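Ticket 712
Opened: January 5, 2024
Site: Skernville
Subject: Visitor demo of door task, stalls and unexplained passes
Status: Open (see last entry before changing this)

Original report

Logging this after the open day run-through, on behalf of the Skernville side. We were invited to watch the Treltton package do the washroom task in simulation ahead of the June visit, when the same thing is meant to be shown to paying customers. The task as written on the handout: enter the washroom, go past the door, stop in front of the sink, report done.

What we saw was two runs. The first reported done. The second stopped moving near the door and stayed there until the presenter ended it. The presenter said the second one was "a timing thing" and went on to the slides. I would like more than that in writing.

Steps to reproduce
1. Load the washroom scene from the Porndale set, default start position.
2. Start the demo script with the settings on the handout. Don't touch anything else.
3. Watch the onboard view, not the overhead map. The overhead map looks fine in both cases, which is part of my complaint.

Expected: robot stops at the sink with the sink in view.
Got: one pass, one stall, no error message for either.

Reply 1, Treltton support

Thanks for the report. Please update to the current scene pack and try again. The stall is a known issue on slower laptops. Closing as resolved.

Reply 2, Skernville

Reopened. It wasn't a slower laptop, it was your machine on your stand. I also updated the scene pack on ours as asked and the stall came back on the second try. Please don't close this until somebody has run it.

While I'm here, the handout says 440 practice episodes were used for this task. How many of those had the door standing in the way at the start? If the answer is none, then what we were shown is a robot that knows an open room, and I'd rather hear that now than in June.

Reply 3, Treltton support

We ran it with the step limit raised to 200. It passed. Can you confirm the limit on your side? The demo script may have shipped with a lower one.

Reply 4, Skernville

Limit was already 200 on ours. Log attached to the previous message. The robot uses up every step and the position hardly changes over the last part, so raising the number again will only make visitors wait longer for the same result.

I then tried the things a person would try:

Changed the start heading a little to the left. Passed.
Put it back. Stalled.
Turned off the overhead map window in case it was eating memory. Stalled.
Swapped the Khurana planner in for the default one. Passed once, stalled once. I don't count that as a fix.

So the start heading matters, and a demo that depends on it is a demo that somebody has lined up by hand. Was the first run on the day lined up by hand? It's a yes or no question and I asked it on the day as well.

Reply 5, Treltton support

The start position is chosen from a saved list. We do pick ones that show the product well. We would not call that lining it up by hand.

Could you send the onboard view from one of the bad runs?

Reply 6, Skernville

I would call it that, but fine. 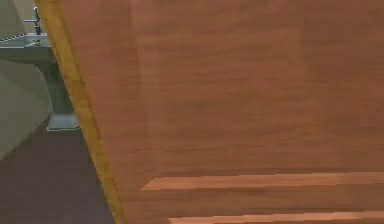 My guess is that the robot gets too close to a large flat surface and the view fills up with wood grain. The faucet and the base of the sink are still there at the left side, so the goal isn't hidden completely, but I doubt the software is getting much use out of such a narrow strip. I can't prove that from one view. Your people can, if they log what it thinks it's looking at.

What I want before June:

- The saved list of start positions, the whole list and not the good ones.
- A message on screen when the robot stops making progress. Silence looks like thinking, and visitors will take it that way.
- The done report tied to where the robot is. At present I can't tell what sets it off.
- A run with a start that we choose, in the room, on the day.

Reply 7, Treltton support

Passed to the scene team. The on-screen message is easy and will be in the next build. We need to ask about the list. The last item is a sales decision - support can't agree to it.

Reply 8, Skernville

Understood. Leave the ticket open until I have the list. I'll rerun the stalled start on the next build and post the log under this entry, pass or fail.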